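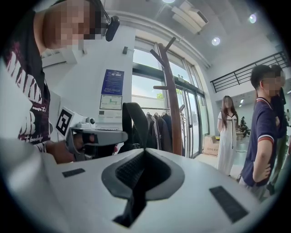 4.2 Enrolment of payment credentials

Enrolment was the stage at which most participants abandoned the Negash wallet, and it was therefore examined separately from payment at the terminal. Each of the 141 participants was asked to add one debit card issued by the Gallora credit union, either by entering the card number manually or by capturing it with the telephone's camera. A head-mounted device with a thin strap is visible in Figure 1. Participants who chose manual entry were given 4 attempts before the session was closed.

Figure 1. Indoor setting, with a person wearing a head-mounted device.

Identity verification followed the procedure set out by Tekleab and Ambaye, in which the issuer sends a one-time code to the cardholder's registered number. Codes expired after 21 minutes. Where a code had lapsed, the cardholder was directed to the issuer's call centre,
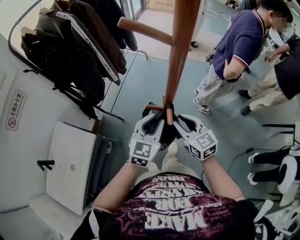 and the time spent on that call was counted towards the enrolment total. Cancelled enrolments were retained in the data set, as their exclusion would have favoured camera capture.

4.3 Payment at the terminal
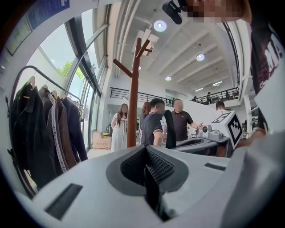 The terminal phase comprised 2127 contactless payments, all made on Cuten readers under the Zilevitz settlement rules. Purchases were assigned to merchant categories before analysis, and outerwear of the kind hanging on the black rack, jackets and a brown coat among it, was coded as clothing regardless of the price paid. A payment was recorded as declined only when the reader returned an issuer response; payments interrupted by the cardholder were coded separately. Cheque and cash transactions fell outside the scope of the study.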